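Rodness Managed Game Server – Stosdale Edition

Rodness is a hosted server package for community groups that run multiplayer games with their own add-ons and rules. Each licence covers one game world and up to 540 registered player accounts, with inventories saved centrally so that items carry over when the map changes.

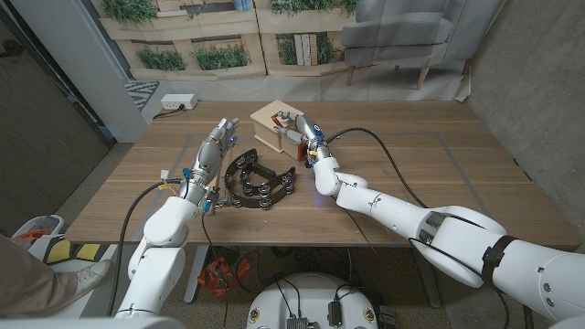

Map changes may be scheduled or put to a player vote. Administrators set the length of each round in steps of 15 minutes, and may reserve up to five places for moderators. Add-ons are loaded from the Prallolen library or uploaded directly – unsigned files are held until an administrator approves them.
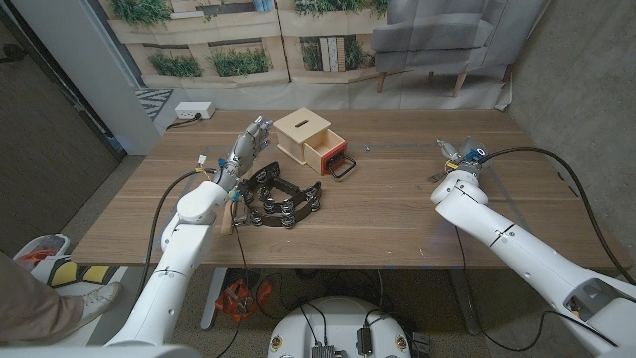 Balthasar Pichler writes that his group moved its role-play world across on a Friday evening and kept every player rank, although two custom job files had to be renamed before the server would accept them.

Backups are taken daily and kept for three weeks. A restored copy replaces the current world in full; single inventories cannot be restored separately.

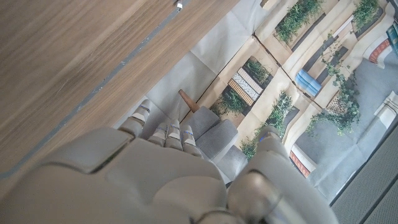

Licence and support

Licences are issued per organisation and are renewed each September. Support requests should include the server name and the most recent log file.

Contact: Kendra Després, Licensing | © Aydoğan Game Hosting | Back to top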